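Dirnudik Kitchen Task Kit: Set-Up Guide
Section 4: Your First Microwave Task
Reading time: 4 min

By now the arm is bolted down, the gripper opens and closes from the Asturance panel, and you have run the joint check in Section 3. Good, because this is the fun part! The microwave task puts a plate of toy food and an open oven in front of the arm and asks it to work in a tight space. It looks simple, and it will teach you more about your set-up than a whole day of stacking blocks.

What you need
The arm with the two-finger gripper, the fixed camera on its stand, a small microwave with a side-hinged door, one flat plate with a raised rim, and the toy food from the Jalali food pack. The burger is our favorite, and all the steps below were written with it.

CAUTION: Unplug the microwave before you start and leave it unplugged. The oven is a prop in this task. Never run it with the gripper or toy food inside.

4.1 Place the oven

1. Set the microwave on the table facing the arm. Leave at least 200 mm between the front of the oven and the gripper at its rest position.
2. Push down on each corner of the oven. If it rocks, put a rubber pad under the short foot.
3. Open the door all the way by hand. It should stay put when you let go.
4. Check that the turntable is seated and turns freely.

Note: The latch hooks stick out from the edge of the door and are easy to forget when you plan a path. Add them to the keep-out zone in the Asturance panel, with the whole door, before you teach any points.

4.2 Teach the plate path

1. Put the burger on the plate, a little to the side away from the gripper. Leave open plate near the rim where the fingers will grip.
2. Jog the arm until the fingers are on either side of the rim. Use slow mode.
3. Close the gripper at force setting 11. Go up one step at a time if the plate slips.
4. Save this point as GRIP.
5. Lift the plate just clear of the table and save the point as LIFT.
6. Move to the front of the opening and save FRONT, then go in over the turntable and save INSIDE.
7. Lower the plate, open the gripper, back straight out, and save CLEAR.
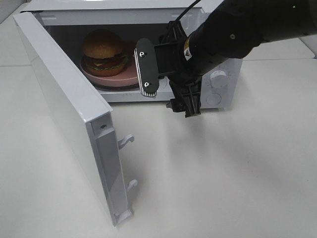
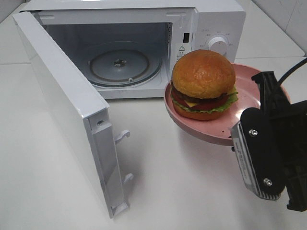 The toy burger on its pink plate, with the oven door swung fully open.

8. Play the whole path back at low speed with one hand on the stop button. Watch the lower part of the gripper as well as the fingers, as it hangs below the plate and can catch the front of the oven.
9. When three runs in a row finish cleanly, raise the speed. We like 62 percent for this task. Faster is possible, but the burger starts to slide.

CAUTION: Keep your hands out of the oven while the arm is powered. To fix a fallen burger, press stop first, then reach in.

4.3 If something goes wrong

Plate tips when lifted: The grip is too shallow. Move GRIP inward a few millimeters and save again.

Gripper touches the side of the opening: Raise FRONT and INSIDE together, or turn the wrist slightly. If you change only one of them the plate will tilt on the way in.

Cable rubs on the arm: Re-clip it with more slack at the wrist. The loop should be nearly 190 mm long when the arm is folded.

Camera loses the plate: Light plates can fade into a light table. Pick a strong color and turn off any lamp that shines straight down.

Once the path in is working, try teaching the way back out. It uses the same points in reverse order, and we still grin every time the plate lands back on the table with the bun in place. You can save both paths as one Trodard task file and load it from the start menu next time.

Last updated: 2/27/20

Related sections
Section 3: Joint Check and Rest Position
Section 5: Opening and Closing Doors
Section 6: Saving and Sharing Trodard Task Files
Cleaning and Storing the Jalali Food Pack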